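Do you need a special lunch box?

I have my doubts about most lunch box advice. Somebody is always selling a bag to go inside the bag. The Evby range now runs to 78 sizes and inserts, and I'd be surprised if any one household needs more than two of them.

Start with the lid. Fill the box with water, clip it shut and hold it upside down over the sink for a minute. Forget "leakproof" on the label – I've had a Trustetti box that said so twice and still ruined a library book. 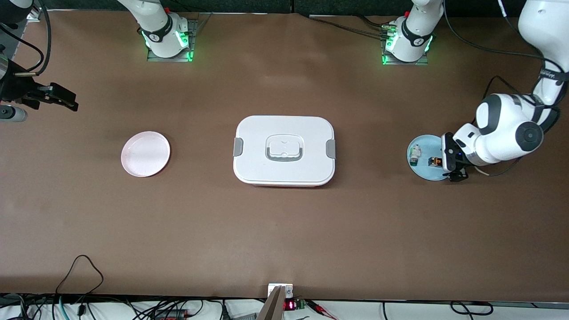

Side latches are fine if you can work them with one hand. Try it in the shop. If you have to brace the box against your stomach, a seven-year-old will never get into it. A handle on the lid is handy too, but lift the box with something heavy in it before you trust one.

Put the food out on a plate first, then pack it. I thought this was fussy when I read it, and I still think it's a waste of a plate, but I do stop overfilling.

As for the bicarb trick for smells, I've tried it and wasn't impressed. Hot water, washing-up liquid and a night with the lid off did just as well. Take the seal out if it comes out, and dry the groove with a corner of a tea towel.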